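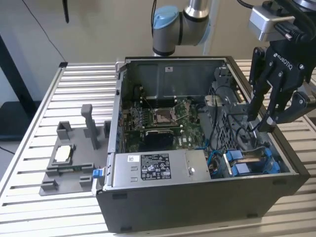
Lindalva Brandão asks why the processor comes out before anything else, when the power supply is the bigger part and sits nearer the opening. She was taught to clear the large parts first and work down to the board.

Either order can be defended. In this course the processor is handled early for two reasons. The socket contacts are the most easily damaged surface in the machine, and the work around them should be done while hands and tools are still clean and the bench is uncluttered. The second reason is practical: with the power supply still in place the chassis keeps its weight and does not slide when the retention lever is worked.

Unit 4. Desktop tower: processor, socket and surrounding parts

Scope

These notes cover a business-class tower opened from the side. They assume that Unit 3 (static protection, fasteners, labeling) has been completed. Laptop and all-in-one machines are treated in Unit 7 and follow different rules, mainly because the processor is usually soldered to the board.

Terms used

Chassis: the sheet-metal body, including the drive cage and the outer shell.
Socket: the part of the motherboard that receives the processor.
Load plate: the metal frame that presses the processor down onto its contacts.
Retention lever: the bent wire that locks the load plate.
Heat spreader: the metal cap on top of the processor.
Carrier: a removable plastic holder for a drive.

4.1 Position of the chassis

Lay the tower on its side with the opening facing up. The motherboard is then horizontal and parts can be lifted straight off it. Working on an upright tower is permitted only for cable checks, as a released part will fall toward the power supply.

Before the side panel is removed, shut the machine down, switch off the supply at the rear if a switch is fitted, and unplug the power cord. Press the front power button once and hold it for 8 seconds. This drains most of the charge left on the board. It does not make the inside of the power supply safe. The supply is never opened in this course.

Clip the wrist strap to bare metal on the chassis. Painted surfaces do not count.

4.2 Reading the power supply label

Copy the label into the job sheet before any cable is disconnected. Record the maximum output power, the input voltage range, the rated current on each output rail and the part number. Certification marks need not be copied, but their presence should be noted.

Students often write down only the total output. That figure is not enough for choosing a replacement. A supply rated at 400 watts in total may deliver 352 watts on its 12-volt rails, and the processor and graphics card draw almost entirely from 12 volts. A 600-watt replacement with a different connector set is also of no use in a proprietary chassis, so check the plug shape and pin count against the board.

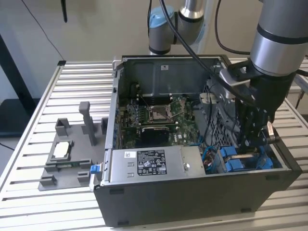
The job sheet also has a column for how the supply is fixed. Most are held by screws through the rear panel. Others slide or pivot on a latch, and forcing one of these bends the mounting tabs. Look for both before applying any pressure. Screws from the supply are coarser than drive screws and go in a separate cup.

4.3 Removing the processor

1. Disconnect the cooler fan from its header. Pull on the plug, never on the wires.

2. Loosen the cooler screws in a diagonal pattern, one turn each, until all are free. Captive screws stay in the cooler.

3. Turn the cooler a few degrees each way to break the bond of the thermal compound, then lift. If it does not turn, stop. A cooler that is pulled straight up can bring the processor with it on some socket types.

4. Press the retention lever down and slightly outward to clear its hook, then let it rise under control. Do not let it spring.

5. Raise the load plate fully. A half-open plate may drop onto the contacts.

6. Note the corner mark on the processor and draw it on the job sheet.

7. Lift the processor vertically, holding it by two opposite edges. Do not touch the underside.

8. Place it in a rigid tray with the heat spreader up. A shaped pocket is preferred to a flat dish – the part cannot turn or slide, and the orientation is preserved for refitting.

9. Fit a protective cap to the socket if it will stay empty beyond the end of the session.

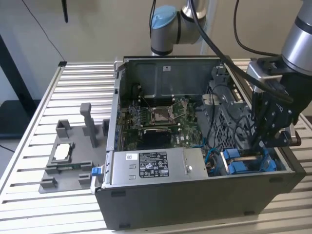
4.4 Inspecting the socket

Use a bright light at a low angle and look across the contacts from two sides. The rows should reflect evenly. A dark or bright point in an even row usually indicates a bent contact. Do not attempt to straighten it at this stage. Mark its position on the grid printed on the back of the job sheet and call the instructor.

Thermal compound near the contacts is a separate fault. It must not be wiped, as wiping spreads it and catches the pins.

4.5 Memory, graphics card and drives

Memory modules are released by the clips at the ends of the slot. Some boards have a moving clip at one end only. Record which slots were filled, counting from the one nearest the processor.

The graphics card is held at two points: the bracket at the rear of the chassis and the retainer on the slot. Release both before lifting. Any auxiliary power plug comes off first.

Drives in plastic carriers are removed without tools. Squeeze or lift the colored tabs, depending on the model, and slide the carrier out. Disconnect the data and power cables beforehand and note their routing. Cables near a fan must go back on the same path.

4.6 Job sheet entries

The Teixeira sheet is used in all sections from May onward. The older Numero sheet has no field for socket condition and will be returned unmarked.

Required entries: chassis model, supply data, processor marking, corner orientation, socket condition, memory slots in use, drive type and carrier position. Leave no field blank. Write "none" where a part is absent.

Reading before the Saturday lab: Unit 5, sections 5.1 and 5.2, on cleaning old compound and applying new. Bring the completed sheet for this unit.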